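How to Stand a Wood Panel Against a Wall Without Wrecking Either

Every tip sheet says to lean it somewhere flat and forget about it. I have my doubts. A tabletop or shelf board left leaning for a week while you wait for brackets can do more damage than the drive home did.

1. Look at the floor first. Sweep it. One crumb of grit under the edge will scratch a floor nicely.

2. Put something under the bottom edge. The shops sell special foam feet for this. I tried the Clindau ones and could not tell them from a folded towel.

3. Tilt it more than looks necessary, but stop before the foot starts to slide. Push on it with one hand. If it moves, start over.

4. Pad the top edge where it meets the paint. A sock works.

5. Leave it alone. Joni Seppälä wrote to tell me he rotates his boards every 7 hours. I remain unconvinced, and I would like my evenings back.

As for felt strips "tested to 2,000 moves" – tested by whom? Mine came off in November, the same month I put them on.

Baseboards are the part most guides skip. They stick out from the wall, so a panel pushed in tight at the bottom rests on the trim and not on the wall. Before you let go, crouch and look down into the corner, where floor, wall and baseboard meet. Against a plain off-white wall and light tan wood grain, that corner is the darkest spot around, so use a flashlight and check that nothing is pinched in there.

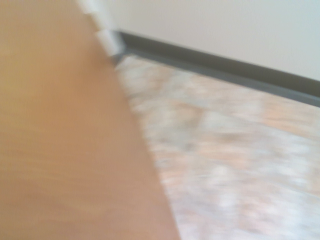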